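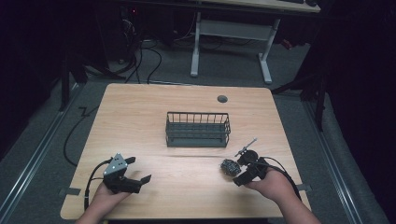
Cuaderno del taller: retrato con una sola luz

marzo de 2023 · Redacción del taller Citano
Categoría: Iluminación y estudio
Lectura: 2 min

Seguimos con el esquema para los retratos de pareja. Beauty dish Haronis a la izquierda de cámara, algo por encima de los ojos, y reflector blanco a la altura de la cintura. Sin luz de fondo.

- Primera tanda: 33 disparos. Sombra de la nariz demasiado larga; bajé el pie un palmo.
- Segunda tanda con el difusor puesto. Piel mejor, pero se pierde el brillo del pelo. Lo quité.
- El disparador Fliltberg falló dos veces seguidas. Cambiar pilas antes de culparlo otra vez.

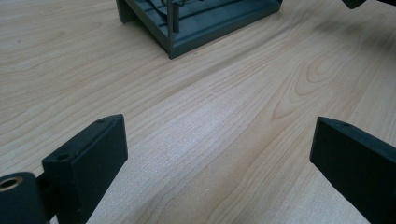 Pendiente

- El flash Vörös marca 2.000 destellos desde la revisión. Le toca otra en junio.
- Quedan 598 archivos por clasificar de los 1.086 de la carpeta de invierno.
- Repetir la prueba con el fondo gris a dos metros. A metro y medio sigue saliendo sombra en el lado derecho.
- Pedir otra rejilla, la pequeña está doblada.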